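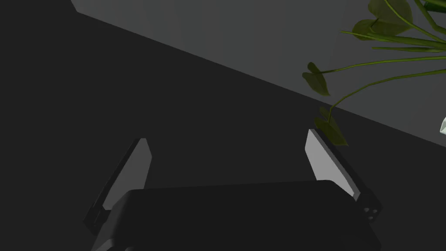 November, a bit after 4 in the afternoon, second pot of coffee

Back on the gripper comparison, and it feels good to be back! I lost most of last week to the Honon controller (a whole other story, see Dilek's pages), so today was all simulation. I'm running the same plant-handling task with the two candidates, the Clemar with its long angled fingers and the Restel with the short stubby ones, on the same arm and the same wrist camera.

Clemar went first. 200 runs, start pose with the fingers wide open, target leaf picked at random from whatever the camera can find. It got hold of the leaf in 138 of them. I had hoped for more, but I went through the failures one by one and most are the same failure: the outside of the right finger brushes a neighboring leaf on the way in, the leaf swings, and the target isn't where the planner thinks it is anymore. The low-hanging leaves are the worst for this. A narrower opening at the start would probably help a lot, and I'm a little embarrassed I didn't try that before pressing go.

The other thing is light. I left the dim preset on from the night tests, and the gripper housing very nearly melts into the black surface behind it. The right pad comes up nice and bright and the left one is a good deal duller, so the fingertip tracker is happy on one side and jittery on the other. Dilek Sarıgül stopped by and suggested giving both pads the same flat material in the sim until we've sorted the lamps, which I'll do, though I'd like to keep one dim set for comparison because the real bench at Yurt is no ballroom either.

Restel is queued for tonight with the same seeds. I've capped each run at 3,000 steps (Clemar's slowest good grasp took 292, so there's plenty of room, and yes, I know, I could cap it far lower and save us all some waiting).

To do:

- start pose with a narrower opening, rerun Clemar
- matching pad material, both fingers
- ask Dilek whether the stem stiffness is hers or the default
- put the wrist camera offset in the shared config, it's still only on my machine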